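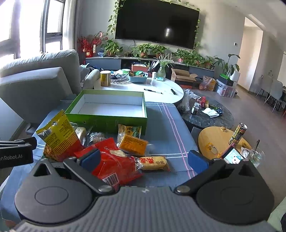 Snacks waiting for a box. The gripper is held by hand.

My cousin Bohdana Hrynyshyn wants a robot that will tidy her front room, and she has wanted one since March, when she watched a film of one folding a towel. It folded the towel very well. I timed it, and in 8 minutes I could have folded the airing cupboard.

I am fond of these machines and would like them to hurry up. But put a biscuit in front of one. A biscuit has to be held firmly enough not to drop and gently enough to remain a biscuit, and the packet it comes in slides, crackles and changes shape as soon as it is touched. Steel brackets on a shop floor have better manners. Skerkero will sell you an arm that picks those up all night, as long as they arrive facing the same way.

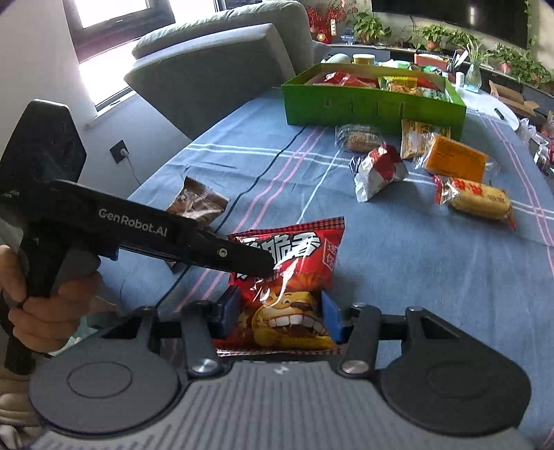
Two grippers, one red bag, and a hand on the left.

For now the cleverest part of the job is still on the end of somebody's sleeve. I don't find that gloomy. People learnt to pack a shopping bag by watching their mothers do it badly, and a machine may as well learn from us — bread under the tins and all.

Ask me again in 10 years. Bohdana says 15, and has bought a bigger box.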